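Chores group, minutes, 2022-04-07
Present: Natalina, Tumelo, Timo. Apologies: Ewan

1. Drawer tidying. Timo says Silik still can't do mixed small stuff. Boxes ok, flat card no. Agreed — not ready.
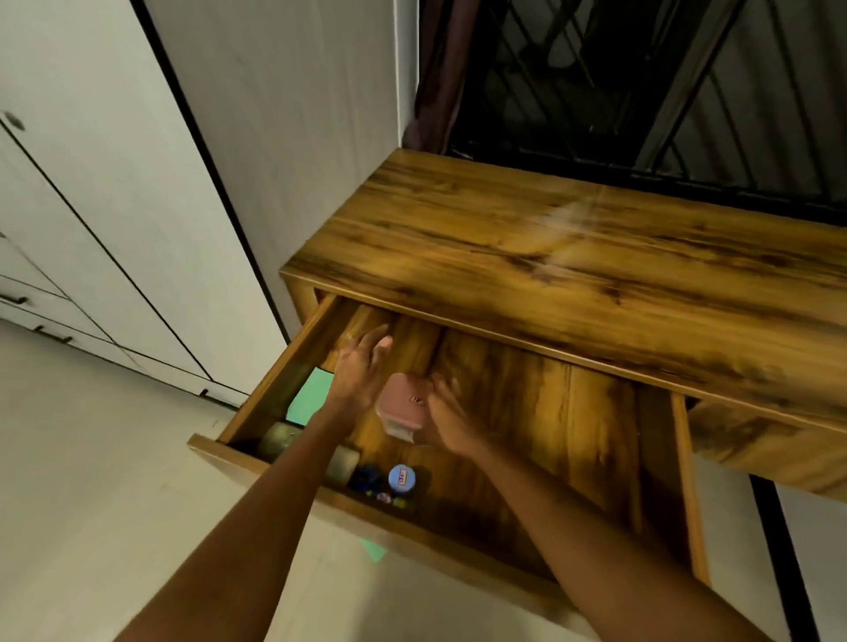
Desk drawer, pink box between the hands

2. Budget. 400 left, Herlow quote is 3000. Tumelo to ask agian.

3. Shop floor. Shelf restocking better, 2 faults. Lids next — Natalina wants tilted grips tried.

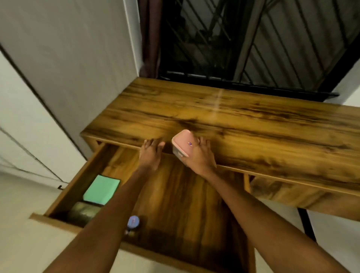
Pink-lidded container, right hand, tipped

Next mtg August, Timo to book room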